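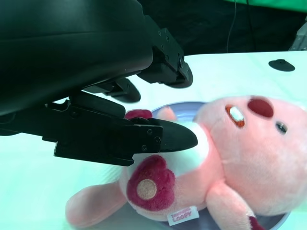
Local / Transportation

Rosser buses to hold lost items longer under new rules

Riders who leave something behind on a Rosser bus will have more time to get it back starting in August, when the city's transit department changes the way it stores and gives away lost property.

Most items will be kept for 81 days. The current limit is 30. The department will also drop the fee it charges to mail an item to its owner inside the city, and it will stop sending unclaimed clothing and toys to the landfill.

The city council approved the changes after a short discussion. There was one vote against, from council member Leopoldo Cuautle, who said he supported the longer holding period but wanted the mailing fee kept.

"Five dollars is not a lot to ask if the city is packing up your umbrella and sending it to your house," Cuautle said. "That money has to come from somewhere, and the department hasn't told us where."

Transit director Elvia Xolalpa said the fee brought in so little that it cost more to process than it earned. Most people who were told about it decided to come in and pick up their things in person, she said, or gave up on them.

At the end of last winter the lost property room at the Fakness Avenue depot held 824 items. Phones, keys and wallets made up the largest group, followed by gloves and hats. Soft toys and other children's things took up two full shelves. The rest was a mix of lunch bags, library books, canes, glasses, a trombone in its case and a set of snow tires still in the store's wrapping.

The trombone has been claimed. The tires have not.

Under the old rules, drivers turned in whatever they found at the end of a shift, and a clerk wrote each item on a paper tag. The tags were sorted by the day the item came in, which meant that a rider who called without knowing the date had to wait while someone looked through the whole room. Calls were answered only between 9 a.m. and noon.

The new system sorts things by route and by type. Drivers will still turn in what they find at the end of a shift, but each item will be entered in a list that staff at all of the city's ticket windows can search. Riders can report a loss at any window, by phone until 6 p.m., or through a form on the department's website. The form was built by Sirnix, the company that already runs the department's schedule pages. Xolalpa said it was added under the existing contract at no extra charge.

The form asks for the route, the direction of travel, the time of day and a short description. It does not ask for a photo, but riders can attach one.

Abundio Zepeda has worked the desk at the depot for nine years. He said the longer holding period will matter most to people who ride only once in a while and don't notice right away that something is missing.

"Somebody loses a phone, they're here in an hour," Zepeda said. "Somebody loses a kid's bear, they look in the car, they look at grandma's, they ask at the day care. By the time they think of the bus, we've already had to clear it out. I've had to tell people it went out the week before. It's not a nice call to make."

Zepeda said he often sets soft toys aside past the deadline if there is room on the shelf, and that he was glad to see the rules catch up.

Tincuța Bratu, who lives near the east end of Route 3, spoke in favor of the change at the council meeting. Her daughter left a stuffed rabbit on a bus last fall, and Bratu said she phoned the depot several times before she got through. The rabbit was found in a bin of winter scarves. She paid the mailing fee and had it back before the weekend.

"I would have paid a lot more than that," Bratu told the council. "But I know people who work mornings and can't sit on the phone, and they're the ones who never get their things back."

Some items will be treated differently. Food will be thrown away the same day. Medicine will be kept for one night and then handed over to the police department, which already collects unused prescriptions. Wallets, passports and other identification will be held for ten days at the depot before they also go to the police. Bicycles left on the front racks will be kept outdoors in the locked yard behind the depot — riders should expect them to get rained on.

Phones and laptops will be stored in a locked cabinet. Staff will not charge them or try to turn them on. To claim one, the owner will need to give the make and color and unlock it at the counter. For anything else of value, a clerk may ask for a detail that was left out of the public description.

What happens to items that are never claimed is also changing. Until now, clothing in good shape was offered to a shelter twice a year, and everything else went out with the trash. From August, clothing, bags and toys will be sent to Odeo, a thrift store on Mill Street, at the end of each month. The store will wash and sort the goods and sell them. Half of the income will go toward bus passes for high school students.

Telmo Aranda, the store's manager, said he does not expect much of it to be worth a lot.

"It's going to be single gloves, mostly," Aranda said. "We'll take the gloves too. People buy them. They lose the left one and come in looking for a left one."

Aranda said used toys will be checked for loose eyes and buttons and for torn seams before they go out on the floor. Anything that can't be repaired will be sold by the pound as rags. Toys that play music or light up will have their batteries taken out, and the store will test them before pricing.

Owners who find one of their own things on sale at the store can have it back at no cost if they can describe when and where it was lost, he said. The store has asked the department to send along the route information with each box so that its staff can check.

The council asked for a report on costs after the first year. Cuautle requested that it include the amount spent on postage, broken out by month, and Xolalpa agreed. Mailing will be limited to packages that weigh less than five pounds. Riders who live outside the city limits will still have to pay for shipping or send someone to the depot in their place, with a signed note.

The department is also asking riders to put a name and a phone number inside bags, coats and school lunch boxes. Drivers have been told they may call a number found on an item once their shift is over, though they are not required to.

The depot counter will be closed for three days in late July while shelves are moved and the items already in storage are entered in the new list. Anything turned in before the change will be held under the new limit, counted from the day it was found. Reports made by phone during the closure will be answered when the counter opens again at 9 a.m. on the first working day of August.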